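Vallport – Fumeiro vertical a carvão para quintal

Ref. Vallport 3 níveis, esmalte preto
Marca: Vallport
Categoria: Fumeiros e grelhadores > Carvão > Verticais
Disponível – envio em 3 dias úteis

Fumeiro vertical, três grelhas, taça de água, termómetro na tampa. Serve para costela, peito de vaca, frango inteiro, enchidos, peixe. Também grelha directo se tirar os corpos do meio e pousar a grelha logo por cima do carvão. Aço esmaltado por dentro e por fora, pegas que não queimam a mão (usar luva na mesma, por favor).

Vendemos Vallport há três verões e é o fumeiro que mais sai da loja. Não é o mais barato. O mais barato é o Perkora pequeno, ver mais abaixo.

O que vem na caixa

Base com grelha de carvão
Anel perfurado para o carvão
Dois corpos centrais com porta no de baixo
Taça de água esmaltada
Três grelhas cromadas
Tampa com termómetro e respiradouro
Ganchos para enchidos, 5
Saco de parafusos e chave
Manual em português e espanhol

Carvão não incluído. Acendalhas também não. Há quem ligue a perguntar.

Montagem

Uns parafusos nas pernas, as pegas, o termómetro e está. Não apertar tudo à primeira, deixar folga nas pernas até estar direito no chão e só depois apertar. A porta do corpo de baixo pode vir um bocado empenada do transporte – dobra-se à mão com jeito até encostar bem. Se não encostar mesmo, mandar fotografia para a loja e trocamos a porta, não é preciso devolver o fumeiro inteiro.

Antes da primeira utilização

Queimar uma carga de carvão sem comida, respiradouros todos abertos. Cheira mal ao princípio, é óleo de fábrica. Deixar arrefecer, passar pano, untar as grelhas com óleo de girassol. Não usar azeite bom nisto, é desperdício.

Como regular a temperatura

Três entradas de ar em baixo, uma saída em cima. A de cima fica sempre aberta, pelo menos metade. Fechar a de cima para baixar a temperatura dá fumo parado e carne amarga. Mexer só nas de baixo, pouco de cada vez, e esperar 15 minutos antes de mexer outra vez. Quem tem pressa estraga tudo aqui.

A taça de água segura a temperatura. Encher com água quente, não fria, senão o fumeiro leva uma eternidade a subir. Para frango pode ir sem água e fica com a pele mais estaladiça. Forrar a taça com folha de alumínio poupa muita esfrega.

Com vento, encostar a um muro – mas sem tocar – ou arranjar um resguardo. Vento forte faz subir o fogo de um lado e a carne cozinha torta.

Lenha e fumo

Carvão de azinho em pedra ou briquetes, os dois funcionam. Briquete é mais certo, pedra pega mais depressa. Para o fumo, pedaços de madeira do tamanho de um punho em vez de lascas. Azinho, laranjeira, cerejeira, macieira. Nunca pinho, nunca madeira tratada, nunca paletes. Não é preciso por de molho. Dois ou três pedaços chegam para uma costela, mais do que isso e só se sente fumo.

O fumo bom é fino e azulado. Se sair branco e grosso, esperar antes de meter a carne.

Receita de arranque: entremeada inteira à moda do Melquiades

O Melquiades Robles está ao balcão aos sábados e faz isto no fumeiro da demonstração. Foi ele que escreveu a receita num papel de embrulho, nós passámos a limpo.

1. De véspera, secar a peça e esfregar com sal grosso, pimenta preta, colorau doce e um pouco de açúcar amarelo. Frigorífico, destapada.
2. Encher o anel com briquetes apagados e deitar por cima uns quantos acesos. Dois pedaços de cerejeira.
3. Água quente na taça, montar os corpos, fechar. Estabilizar nos 120 graus.
4. Carne na grelha do meio, gordura para cima. Não abrir nas primeiras 3 horas. Não abrir.
5. Pincelar com sumo de maçã e vinagre de sidra, meio por meio. Voltar a fechar.
6. Quando a sonda marcar 90 graus no centro e entrar como em manteiga, tirar. O tempo varia com a peça, não ir pelo relógio.
7. Embrulhar em papel pardo e descansar 20 minutos, mais se houver paciência. Fatiar grosso.

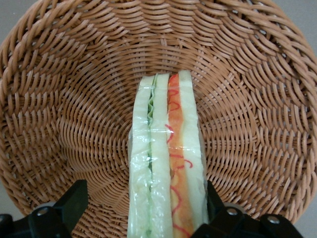

8. Servir com pão de milho, picles de cebola e o molho que cada um quiser. O Melquiades põe massa de pimentão e limão, há quem ache um crime.

Sobras: sandes no dia seguinte, ou picadas no arroz de feijão.

Limpeza e cuidados

Grelhas: escova de latão ainda mornas, óleo a seguir.
Cinza: tirar só com tudo frio, de um dia para o outro. Cinza molhada agarra ao esmalte e come o metal.
Taça: deitar a água com gordura para um recipiente e daí para o lixo, nunca no ralo.
Tampa: por dentro cria umas películas pretas que parecem tinta a descascar. É gordura e fumo, sai com uma escova macia.
Termómetro: não lavar debaixo da torneira.
Exterior: pano húmido e detergente da loiça. Nada de palha de aço.
Inverno: capa posta e respiradouros abertos lá dentro, para não ganhar bolor nas grelhas. Se ganhar, queimar uma carga forte, escovar e queimar outra vez.

Vallport ou Perkora?

Perguntam muito. O Perkora é mais leve, uma grelha a menos, chapa mais fina. Para duas pessoas e frango ao domingo serve perfeitamente. Para peças grandes e muitas horas, Vallport, porque aguenta a temperatura com quase 5 quilos de carvão sem se ter de estar sempre lá em cima. O Perkora no inverno sofre. As grelhas não são compatíveis entre os dois, nem as capas.

Acessórios que fazem sentido

Sonda Flikby de dois canais – uma ponta na carne, outra na grelha. O termómetro da tampa engana, marca sempre o ar lá de cima. É o primeiro acesório a comprar.
Chaminé de acendimento – sem líquidos, sem cheiro.
Capa Vallport – à medida, com cordão em baixo.
Tempero seco Enriquez – colorau, alho, cominhos, tomilho. Leva sal, por isso cortar no sal da receita. Há versão picante que esgota sempre em Julho.
Molho Enriquez de pimento assado – pincelar só no fim, tem açúcar e queima.
Luvas compridas de couro – tamanho único, ficam grandes a quem tem mãos pequenas.

Perguntas frequentes

Dá para usar na varanda?
Depende do condomínio e dos vizinhos. Faz fumo. Em varanda fechada nunca, é perigoso, monóxido de carbono.

Posso usar a gás?
Não.

Dá para fumar queijo?
Dá, com tempo frio e um gerador de fumo à parte. Só com o carvão aquece demais e o queijo derrete.

Quanto dura uma carga?
Uma tarde de costela faz-se bem sem repor. Com vento ou frio gasta mais. Repor pela porta com carvão já aceso.

O esmalte lascou numa borda, cobre a garantia?
Se veio assim da caixa, sim, avisar logo à chegada. Se foi pancada, não.

Há peças de substituição?
Grelhas, taça, termómetro e pernas, temos em armazém. Corpos e tampa por encomenda, demora.

Entregas e levantamento

Continente por transportadora, volume único e pesado – convém estar alguém para ajudar a descarregar, o motorista deixa à porta do prédio e não sobe. Ilhas sob orçamento, mandar código postal. Levantamento na loja sem custos, trazer o número da encomenda. Cabe na bagageira de um carro normal com os bancos rebatidos, dentro da caixa.

Devoluções: só sem uso e na caixa original. Fumeiro que já levou carvão não se aceita de volta, a não ser por defeito.

A próxima remessa Vallport em esmalte preto chega a 26 de outubro. A versão verde saiu de catálogo, não voltamos a ter. Para reservar basta deixar nome e telefone na loja ou responder ao email de confirmação.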